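About us

Skastgate is a small testing company in Cirnport. We find out which household and shop-floor chores a machine can do today, and we write down the answer in a form that people who buy or build machines can use. We don't make robots and we don't sell them.

The company was started by Stojan Popescu after 13 years of running packing lines at Nikolovski, where he had sat through a good many sales demonstrations. The arms in those demonstrations did one thing well. Move the box a hand's width to the left and the job stopped. He wanted to know what would happen in an ordinary kitchen or stockroom, where the box is never in the same place twice, and he could not find anyone who would tell him.

There are seven of us now. Four run trials, two look after the equipment, and Stojan deals with clients and reads every report before it goes out.

What we test

Our list has 200 chores on it. Most come from homes: clearing a table, putting food away, folding towels, loading a dishwasher. The rest come from shops and small workrooms, such as restocking a shelf or sorting returned parts into bins. We call the list Toterness, after the street where we had our first room, and we revise it each November.

A chore passes if the machine finishes it without help, with the objects put down in places it was not set up for. We record how long it took, what was dropped and when a person had to step in. A chore that only works with the lights at one level, or with one brand of cup, is written up as a fail with a note -- clients often find the note more useful than the result.

Where things stand

Picking up a firm object and setting it down somewhere else is now fairly dependable. Soft food, wet dishes and anything made of cloth are still hard. Doors and drawers fall in between. Long chores are the weakest area, as a small mistake early on tends to spoil everything after it.

Kitchen work takes up most of our week. A table may have a bottle of ketchup, a peeled banana in a bowl, strawberries, half an orange and a toaster oven on it, and the arm has to deal with each of them differently.

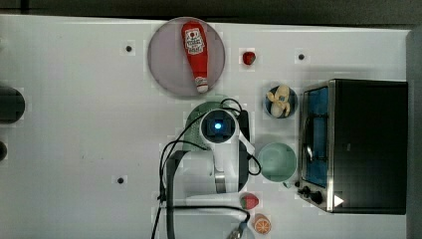

Nikolovski's floor staff, who read our reports, wrote to say that a machine which clears a table in twenty minutes has not cleared it as far as they are concerned, and that we should put a time limit on every chore. We have now done so for the shop-floor half of the list. The household limits are still being worked out.

Working with us

Clients can send a machine to Cirnport or ask us to run trials on their own site. Reports belong to the client, but the chore list and the scoring rules are free for anyone to use. Ask for a copy at the front desk or by mail.

Page last updated 2019-07-12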